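Search threads Search

Posted in February by fleseck_knees

1/ Six weeks out from having my meniscus trimmed. Several people have asked what it's like, mostly people whose own knees have started clicking on the stairs. So, a thread. I am a patient and a bookkeeper. Get your medical advice from someone with a stethoscope.

2/ The meniscus is a pad of cartilage in your knee, and you have two per leg. I tore one getting off a parked bicycle. I would love to tell you it was skiing.

3/ The surgeon goes in through a couple of tiny cuts with a camera and snips off the ragged bit. Mine was at the Nodwood outpatient place. In at 6 a.m., home in time for a lunch I did not want.

4/ They draw an arrow on the correct leg in purple marker. Four separate people asked me which knee it was. By the fourth I was starting to doubt my answer.

5/ I don't remember the operation. I do remember explaining depreciation to the recovery nurse, who was very kind about it.

64 likes 5 replies

6/ First days: ice, elevation, and a pair of crutches from Helmy Medical Supply that squeaked on every surface known to man. The cat moved into the bathtub until they went back.

7/ Ask about blood clots before you go home. They gave me a sheet: calf pain, swelling, warmth, trouble breathing, call right away. I read it at 2 a.m. and diagnosed myself with all of it. I called. It was a sock.

8/ Nobody at the clinic was annoyed about the sock, for what it's worth. Call anyway.

9/ Physical therapy begins with an exercise where you lie down and tighten your thigh. That's the whole exercise. I was sore for two days.

10/ Then came heel slides, then the stationary bike with no resistance, next to a man of maybe eighty who had the resistance on.

11/ The bill. The first one said $2,756. I called the insurance company and learned that one part had been coded wrong, and it came down to $300. Ask for the itemized version, every time. This is the only section of the thread where I'm qualified.

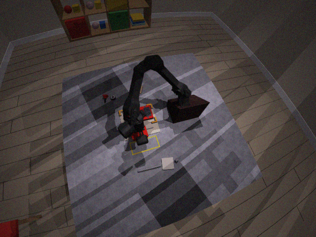

12/ Stairs were harder than the therapist let on, and going down was worse than going up. Good leg goes up first, bad leg goes down first, and you will get it backward with a full cup of coffee. My other nemesis was floor coverings. Put a big gray patterned rug like that one over a plank floor and you've got an edge waiting for a crutch tip. I rolled mine up and stood it in the hall, where I walked into it.

13/ Week three I got cocky and walked to Bula for noodles, around a mile there and back. The knee blew up like a grapefruit. My therapist said "hm" and wrote something down for quite a long time.

14/ Where I am now: walking fine, kneeling no, squatting only if someone has dropped money. They tell me kneeling may stay uncomfortable for a good while.

15/ Someone asked if I'd do it again. I do have another meniscus in that knee and two in the other one, so please stop asking.

16/ Bicycle is for sale. Lightly used, mostly parked.

Show 5 more replies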